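Apprentissage par imitation bimanuel : combien de démonstrations pour une assiette ? 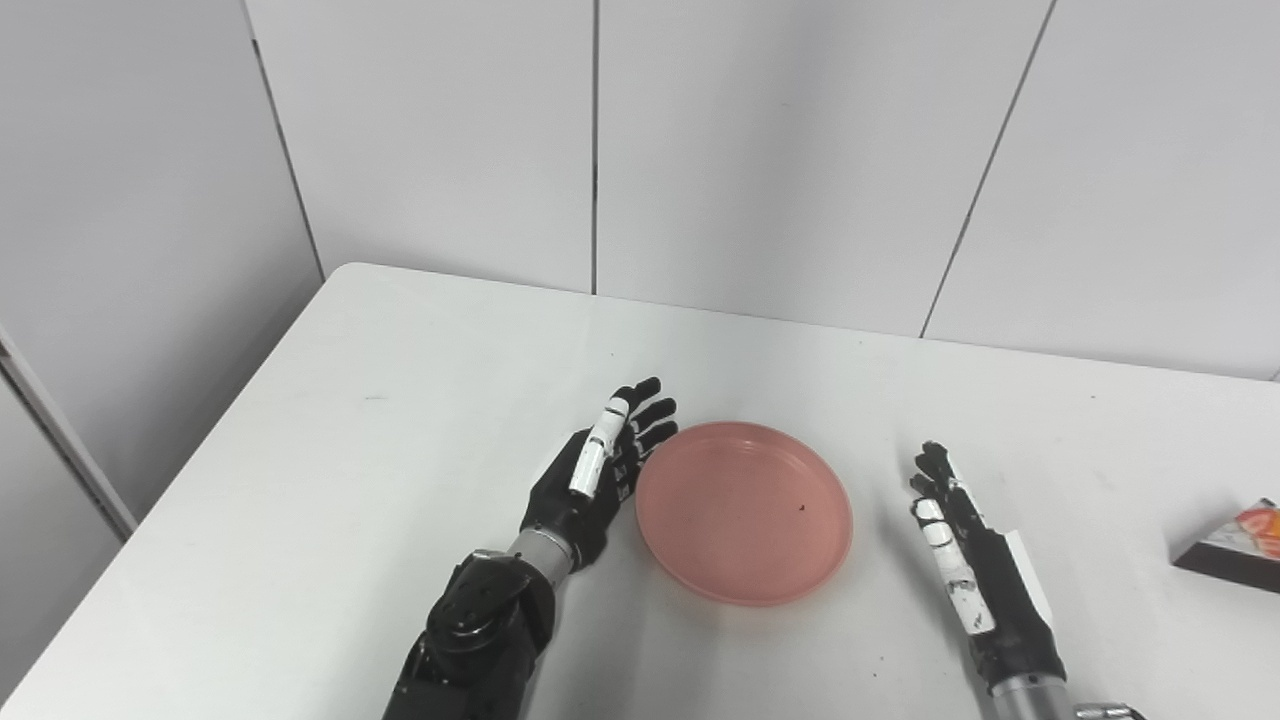

Poste de travail vu de la tête du robot, assiette rose entre les deux mains.

holst_labo
Nous reprenons la méthode Wirkwood (politique par diffusion, prédiction par blocs d'actions) sur un humanoïde à mains polyarticulées. Tâche : saisir une assiette à deux mains. Avec 3000 pas d'entraînement, la perte de validation stagne et la main gauche ferme trop tôt. Faut-il ajouter des démonstrations ou réduire l'horizon ?

Brurmont
Réduire l'horizon d'abord. Sur Kirkovstead, nous exécutons 4 actions par bloc avant de replanifier. Vérifiez aussi l'horodatage des deux bras : un décalage de 10 ms entre gauche et droite donne ce type de fermeture prématurée. La perte de validation est mal corrélée au taux de réussite, évaluez sur robot avec trois graines.

pince_molle
Pareil chez moi, j'ai changé d'assiette et c'est passé. Pas cherché plus loin.

kin_inverse
Table blanche, cloison gris clair : peu de repères pour l'encodeur visuel. Variez la position de l'assiette entre les démonstrations et gelez les premières couches. Quelle fréquence de commande ?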